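**Ploreck** is a message adapter suite used to move business documents between a company's internal systems and outside trading partners. It is developed by Dulturitz and is most often installed alongside the Meken integration server, although it can run alone with a reduced set of features. Typical documents handled by Ploreck include purchase orders, invoices, shipping notices and product catalogs.

## History

Ploreck began as a set of scripts written by Jytte Mikkelsen for a cosmetics wholesaler that needed to accept orders from 30 retail chains, each with its own file layout. Dulturitz took over the code and rewrote it as a Windows service. The first packaged release shipped with 29 document schemas. Later releases added a graphical mapping tool, and the current schema library holds 292 definitions.

Preben Hallgrímsson led the work on version 3, which replaced the original flat-file parser. Maps made in version 2 have to be converted before they will load. The converter handles most of them without changes, but maps that call custom scripts must be edited by hand.
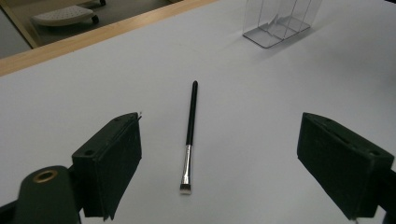 ## Components

The suite is divided into a runtime, a schema library and a set of adapters. The runtime picks up a message, checks it against a schema, applies a map and passes the result to a send port. Messages that fail the check are moved to a holding queue, where an operator can correct and resubmit them.

Adapters are licensed separately. The file and FTP adapters come with the base product. The Chan adapter, named after the warehouse system it connects to, is sold as an add-on and needs its own database. It is the only adapter that keeps message state between restarts.

## Installation

Setup is run from a single installer that lists each component with its own check box. The runtime must be installed before any adapter – selecting an adapter alone on a clean machine stops the installer with error 142. The service account needs the right to log on as a service and must be a member of the Ploreck Operators group, which the installer creates.

On a server that already has Meken, the installer detects the existing message database and offers to share it. Sharing saves disk space but ties the two products to the same backup schedule. Dulturitz recommends separate databases for sites that process large catalogs.

## Catalog messages

Product catalogs are the largest documents most sites handle. Each item record carries an item number, a short description, a unit of measure and optional links to product pictures. The pictures are not stored inside the message. The map writes only the link, and the receiving partner downloads the file on its own schedule.

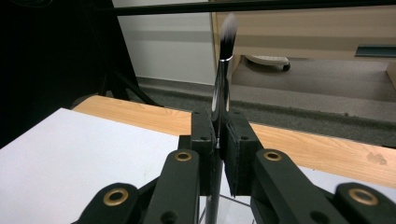

*Makeup brush with black and white bristles and a silver ferrule.*

Item records may be nested up to four levels deep, so that a set can list its parts. Partners that do not support nesting receive a flat version, with the parent item number repeated on each line.

## Limitations

Ploreck does not process messages in parallel within a single receive location. Sites with heavy traffic usually set up several locations and split partners among them. The mapping tool runs only on the desktop and cannot edit a map that is open on the server.

## See also

- Electronic data interchange
- Enterprise application integration
- Message queue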